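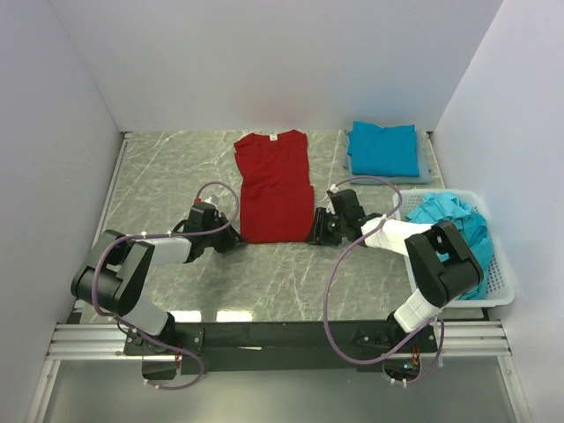

# Kivura K2 garment steamer: long-term review

The K2 is a corded handheld steamer with a detachable tank and a flat metal plate. I bought it at full price to replace an older Priltonska unit whose trigger had become unreliable. I have used it for two laundry cycles a week since September, mostly on cotton jersey, with a smaller amount of linen and one wool blend jacket. The notes below cover heat-up, steam output, water handling, the plate, the cord and the parts supply.

## Heat-up and control

There is one button, one trigger and one indicator light. The light blinks while the unit heats and goes solid when it is ready. The solid light comes on early. If you pull the trigger at that moment, the first burst carries droplets, and those leave dark spots on lighter cotton until they dry. Waiting a little past the solid light and firing the first burst into the sink takes care of it. The manual mentions this in a footnote, under the section on descaling, where few owners will find it.

The two output levels are selected by a short press of the power button. Level one is adequate for a T-shirt. Level two is needed for linen and for the button placket on a dress shirt. The unit does not remember the last level used and always starts at one.

Auto shutoff works on a timer that resets with each trigger pull. It does not appear to use a motion sensor, because carrying the unit from room to room without steaming does not extend the time. This matters if you fold between garments. I fold each shirt as I finish it, and on larger loads the unit has switched itself off before I got back to it.

## Steam output

Output is continuous while the trigger is held, and there is a trigger lock. Pressure is steady until the tank is close to empty, then it pulses for a few seconds before stopping. A full tank lasts me 11 T-shirts on level one, front and back, with light attention to the sleeves. On level two the count drops to some 9, with more variation depending on how wrinkled the load is.

Results by fabric:

- **Cotton jersey:** Good. Wrinkles across the chest and back release in one slow pass. Curled hems need a second pass with the plate pressed against them.
- **Linen:** Fair. The fabric relaxes but does not look pressed. If you want a crease, use an iron.
- **Wool blend:** Good on level one, held slightly off the cloth. I did not try level two on the jacket.
- **Polyester:** Good, quick, and no shine marks on anything I own.
- **Screen prints:** Steam from the inside of the shirt. The plate will drag on a thick print if it touches it directly.

Collars deserve a separate comment. The plate is wider than most ribbed collars, so the edge of it always overlaps the shoulder. With practice you can angle the tip in. The older Priltonska had a narrower nose and was better at this one job.

## Tank and leaks

The tank slides in from the rear and locks with a click. The fill port has a rubber plug on a short tether. The plug seals well, but the tether is stiff and pushes it back toward the hole while you are pouring. I fill from a small measuring cup to avoid the faucet entirely.

Tilted back past horizontal, the unit spits. Held upright against a hanging garment, it has not dripped after the warm-up burst. Used flat, over a shirt on a padded board, it works only with a fairly full tank, as the pickup tube sits at the bottom rear corner and starts drawing air once the level falls.

## Plate

The plate is smooth and has stayed free of deposits. I use tap water mixed half and half with distilled, and I descale on the schedule in the manual. Tyra Rustad, who lives in the next town over and has much harder water, ran the same model on straight tap water and had visible scale at the steam holes within the first couple of months. Descaling cleared most of it. The manual says tap water is acceptable "in most areas" and leaves it there.

## Cord and handling

The cord exits at the base of the handle through a swivel. Length is enough to reach a door hook from a baseboard outlet with slack left over. The unit is front-heavy with a full tank, and my wrist notices it by the end of a large load. The handle itself stays cool. The area just behind the plate does not, and there is no guard on it.

The supplied stand is a thin plastic cradle. It tips if the cord is pulled. I stopped using it and bought a Ristcombe wall bracket, which fits the body after you remove the foam liner.

## Parts

The tank, plug and fabric brush are sold separately. I ordered a spare plug on a Monday and had it before the weekend. The cord is not listed as a user-replaceable part. Henrique Veloso repairs small appliances and opened his own K2 after it was dropped. He reports standard screws under the rear label and a connector on the cord, so a swap is possible out of warranty.

## Compared with the Sjögren compact

The Sjögren is lighter, heats sooner and has a smaller tank, which I had to refill partway through an ordinary load. For travel I would choose the Sjögren. For a weekly basket of shirts at home, the K2 is the better purchase.

**Rating:** 4 out of 5. One point off for the early ready light and the stand.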